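Kulap Sukprasert has read the brochure for the ferry Turcotte more times than she would like. She worked three seasons in the boat's galley before it was tied up for good at Pramisville, and she is not sold on its new life as a museum with overnight rooms.

"They say she carried 2100 people on her last day," she told me. "Where did they put them? I was there. I was making the sandwiches."

The number comes from Rekbridge, the company that runs the ship now. I asked for a source in April and was sent the brochure again.

Sukprasert has no quarrel with saving the boat. Her doubts are about money. A night on the Turcotte costs $185, breakfast extra, and the tour of the engine room is sold separately. "You can sleep in a bed anywhere," she said. "People come for the engines."

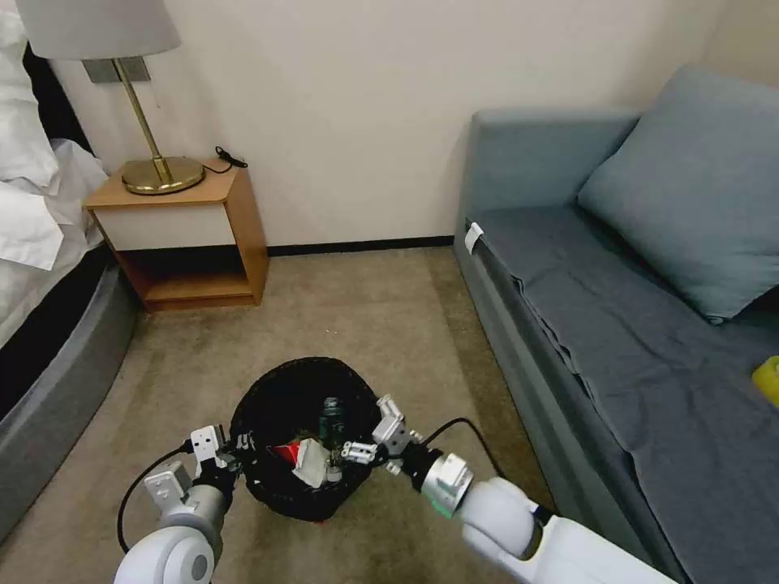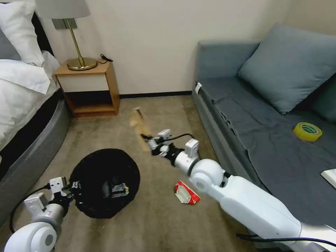
The hull bothers her more. Rekbridge says it was inspected before opening and is good for years. Sukprasert wants to know who did the looking, and whether anyone went below the waterline. She brings up the Rukgate, a tug kept as an exhibit for 51 years and then sold for scrap when the repair bill came.

"Everybody loved that tug," she said. "Loving it didn't buy any steel."

Would she go aboard again? She thought about it. "For the galley, maybe. If they've still got my stove." Rekbridge could not tell me whether they do.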